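The Slow Return of the Sleeper Train

Print this article | E-mail this article

By Lai-ching Yang

The night train to Horgate leaves at 9:40 on a Tuesday, and by ten o'clock half the passengers in my car are in their socks. A man across the hall is slicing a pear. Two sisters are arguing over the top bunk, which they both want, and I don't blame them — the top bunk has the reading lamp and the little window.

I love this train. I loved it when it was a wheezing thing with 4 cars and a broken heater, and I love it now that it has new springs and a breakfast cart. The line between Ustgate and Horgate had been shut for years when it came back one April, two nights a week, and people who had never slept on a train in their lives started booking it just to see what it was like.

What it's like is noisy for the first hour and then wonderful. Past Preda the track climbs, the car leans into the curves, and the whistle sounds far off even though it's yours. I woke up at the Oneson bridge and lay there watching lights slide over the ceiling (I should have slept, but how could I?). The attendant told me that 2,514 people rode in the first season. She knew the number by heart and was very proud of it.

Breakfast is a roll, jam and coffee strong enough to stand a spoon in, and it comes at six whether you're ready or not. Eat it by the window on the left side. The river runs along there for the last stretch, and on my trip it was full of mist and herons.

Most riders stay over a night in Horgate before going back, and I'd say do the same. A bed that stays still feels very odd after one that rocks! 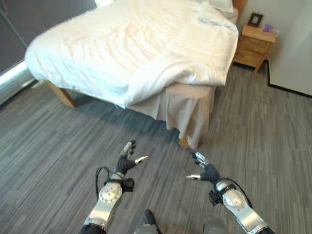 Reader comments

pullman_pat: Left side for the river, yes, but the right side gets the sunrise. I've done both and would go again tomorrow.

Dee R.: Does the top bunk have a rail? My son is 7 and rolls around a lot.

trackside: Dee, it has a strap you clip across. Ours slept right through Preda.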